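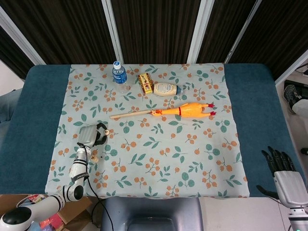 By Ngân Doãn
Reading time: 6 minutes
Filed under: Everyday Things

How Patterns Get onto Cloth

Look at what you are wearing. If your shirt has stripes, dots, flowers or a dinosaur on it, somebody had to put them there. There are two main ways to do it. The pattern can be made while the cloth is being made, or it can be added afterward.

Woven patterns

Most cloth that doesn't stretch much is woven. Weaving uses two sets of threads. One set runs the long way and is called the warp. The other set goes across, over and under the warp threads, and is called the weft. The machine that holds the threads is called a loom.

If all the threads are white, you get white cloth. If some of the warp threads are blue, you get blue stripes. If some of the warp threads and some of the weft threads are blue, the stripes cross each other and you get checks. Plaid is made this way, with more colors.

You can often tell a woven pattern by turning the cloth over. A checked dish towel usually looks the same on both sides, because the threads themselves are colored all the way through.

Printed patterns

Berries and leaves are hard to weave. They have curves and thin stems. It can be done, but it takes a complicated loom and a lot of time. Printing is easier. The cloth is woven first, and then color is pressed or sprayed on top.

Turn over a printed tablecloth and the back is often paler than the front. Some of the color soaks through, but not all of it.

Block printing

The oldest way to print cloth is with a block. A printer carves a shape into a piece of wood, cutting away everything that should stay blank. The part left standing up gets covered with color and pressed onto the cloth. Then the printer lifts the block, moves it over and presses again.

One block prints one color. A flower with a red head and a green stem needs two blocks, and the second has to land in exactly the right place. People in India have printed cloth with blocks for many hundreds of years, and some workshops there still do.

My neighbor Thiện Đỗ prints napkins with blocks in his garage. He let me try it in February. My first leaf was fine. My second leaf was upside down.

Rollers

Pressing a block by hand is slow. In the 1700s, people began printing with metal rollers. The pattern was cut into the outside of the roller, and the cloth was pulled past it. Each time the roller went all the way around, it printed the pattern again. A roller could print far more cloth in a day than a person with a block.

Screens

Another way is to use a screen, a piece of very fine mesh stretched tight. Parts of the mesh are blocked so color can't get through. The printer lays the screen on the cloth and pulls thick color across it with a rubber blade. Color goes through the open parts and leaves the shape behind. Many T-shirts are printed like this. As with blocks, there is usually one screen for each color.

Digital printing

Newer machines work like the printer you might have at home, only much wider. They spray tiny drops of color onto the cloth. They don't need a block or a screen, so a picture can have as many colors as you like. They are useful when someone wants just a few yards of something.

What is a repeat?

A designer doesn't draw every berry on a tablecloth. The designer draws one section, and that section is printed again and again. This section is called the repeat.

The hard part is the edges. If a stem leaves the right side of the section, it has to come in at the left side at the same height. If it doesn't, the stem looks broken every time the pattern starts over.

To find a repeat, pick one small detail, such as a leaf with an odd bend. Slide your finger sideways until you reach the same leaf again. You have crossed one repeat. Now try going down.

Try it yourself

You need an eraser, a washable ink pad and a sheet of paper.

Draw a simple shape on the eraser. Ask an adult to cut away the part around it.
Press the eraser on the ink pad, then on the paper.
Print a row. Print the next row so each shape sits below a gap in the first row.

Printers call this second arrangement a half-drop when it is turned to run up and down. It is used on a lot of wallpaper too.

Words to know

Loom: a machine for weaving
Warp: the threads that run the long way
Weft: the threads that go across
Repeat: the section of a pattern that is printed over and over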